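Folding at Handolwood: a conversation across a bedspread
19 November 2025

The owner of the bed would like it known that she doesn't enjoy folding. "I enjoy having folded," she says, and pats the quilt as if it might disagree. She has rented at Handolwood for five years, and in that time, by her own account, has owned three wardrobes and trusted none of them.

So the clothes get sorted on the bed. Everything comes up from the machine in one heap and nothing goes away until the heap has gone. White things are the worst. "You pull out a bit of white and it could be anything. You have to find an edge and hope it's a useful one."
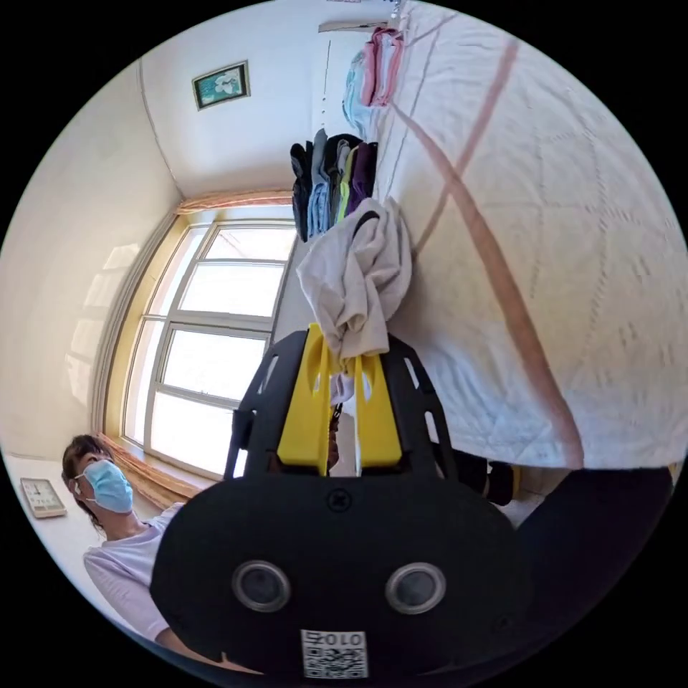 She learnt from a leaflet, of all things, put out by a small storage shop called Sanideo. It ran to nearly 80 pages and she read it in the bath. Most of it was about boxes. The part she kept was a paragraph on laying a garment out flat and smoothing it lengthwise before making a single fold.

"My sister folds in mid-air, like someone landing a parachute," she says. "Her jumpers look like it, too."

I ask whether the piles follow a system. There is a pause — a long one, for a question about laundry. Colour doesn't come into it, she says eventually, and neither does season. "It's how soon I'll want it. Then I want the bottom one first and the whole lot goes over."
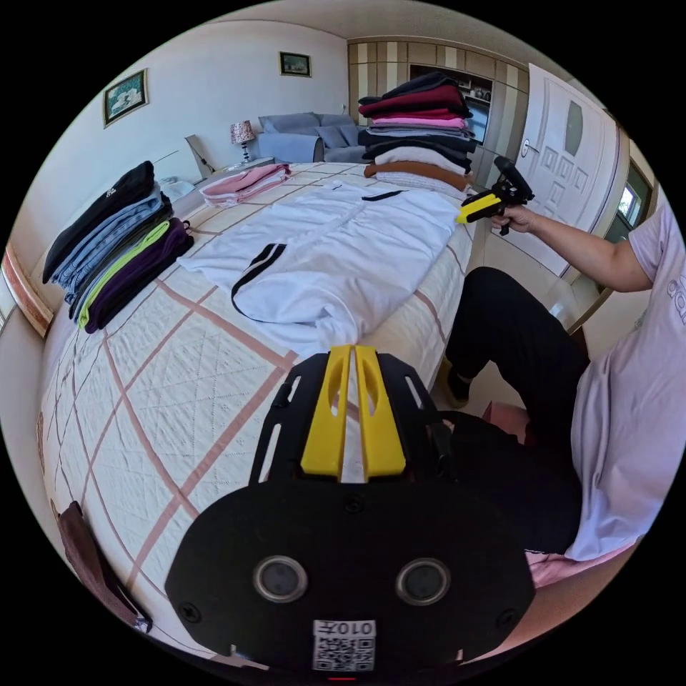

White with a black stripe, smoothed out on the quilt. The piles wait their turn.

The bedspread came from Kazemi, the draper's near the station, and its big grid of lines has become her ruler. She sets a hem along one line and brings the shoulders over to the next. When I suggest this is rather clever she looks pained. "It's a bedspread. It was in the sale."

Shirts go last, when she's tired and least suited to them. Thin trim is a nuisance, she says, as it wants to curl, and a hem needs a proper tug before it will lie straight. 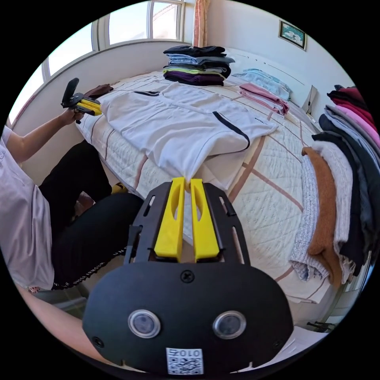

Pink things get a spot of their own, for reasons she declines to go into. Socks she won't discuss either, beyond saying there's a drawer.

How long does it all take? "An episode of Tender and the adverts." And then it goes in the wardrobe? She looks at the bed for a while. "Some of it does," she says, and offers me a biscuit.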